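Course home » Handouts » Handout 7: When the numbers say it worked

Handout 7: When the numbers say it worked
Manipulation Lab, second half of term
Instructor: Hywel Lougher
Posted November 3, 2025

Read this before the lab session. Bring your own copy of the Eynon log, printed or on a laptop. We will go through the bad rows together and I don't want to do it from one screen.

1. Background

Last spring the Wornel group collected 600 pick attempts with a hand-held gripper. A person holds the tool, closes the fingers on an object, lifts it, puts it down. The camera on the tool records all of it, and the finger opening is worked out afterward from the video. The plan was to train the Dullow arm on those recordings.

The logging software marked each attempt "grasp" or "no grasp." It reported an excellent result. The arm, trained on that result, then spent most of a week closing its fingers on air, lifting its wrist with great confidence, and reporting success.

I was asked at the time whether the arm was faulty. People like to blame the arm. It's large and it makes noise.

2. What the review found

We watched every attempt marked "grasp" from the outdoor sessions. Of those, 318 were fine. Another 39 showed no object in the fingers at any point in the lift. The software had been told that a grasp is when the fingers stop moving before they are fully closed. It had not been told to check that anything was between them.

So why did the fingers stop early with nothing there? Three candidates were put forward in the write-up:

(a) Stiff fingers. The soft wedges on one tool had been replaced and did not flex like the old ones.
(b) Bad width estimates. Glare made the finger position jump, and a jump followed by a still patch looks like a stop.
(c) The operator let go early.

The write-up settles on (b) and moves on in one paragraph. I am not convinced. Glare is a fine explanation for the glass table sessions. It does nothing for the indoor ones, where the same fault turns up on a plain matte surface. Nobody swapped the wedges back and ran the test again, so (a) was never ruled out. It was only found less interesting.

Note also that (c) can't be tested from the log at all. The log has no column for it. When a cause has no column, it tends to vanish from the report.

3. The check that should have been there

Eynon, the fix that was eventually adopted, compares two things before it accepts a grasp: the finger opening, and whether the object moves with the tool during the lift. Either one alone can fool you. An object can shift because it was bumped. Fingers can stop because a screw is binding.

Luvano, the competing proposal, used a learned classifier for the same job. Its authors claimed 100 percent agreement with human reviewers. Ask what they tested it on. The test clips came from the same sessions as the training clips, with the same tables and the same objects – I would be worried if it had scored any lower.

4. Reading a single view

Some of you will want to label attempts from one still because it's quicker. Consider what a still can tell you. Fingers on both sides of an object tell you where the fingers are. They don't tell you about contact force, or what the next second holds.
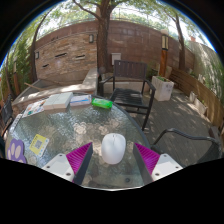 Fig. 1. Glass-top table, computer mouse between the finger tips, no contact. Note the patches of light on the glass.

Under the old rule, the label for a moment like Fig. 1 would depend entirely on the width trace. Write down what you would need in order to label it yourself, and be strict. "It looks like a grasp" is how we got here.

5. For the lab

Work in pairs. Each pair gets a block of the outdoor attempts.

Label them separately before you compare. Use three labels: grasp, no grasp, can't tell. Please use the third one. Last year half the class never did, and I don't believe them.

Then write one page on cause (a). Describe a test that could show it to be wrong, using only the tools in the lab cupboard. The page is due with your December report, and late pages go to the bottom of my pile.

Reading: the Wornel write-up, sections 2 and 4. Skip the summary, which claims more than the sections do.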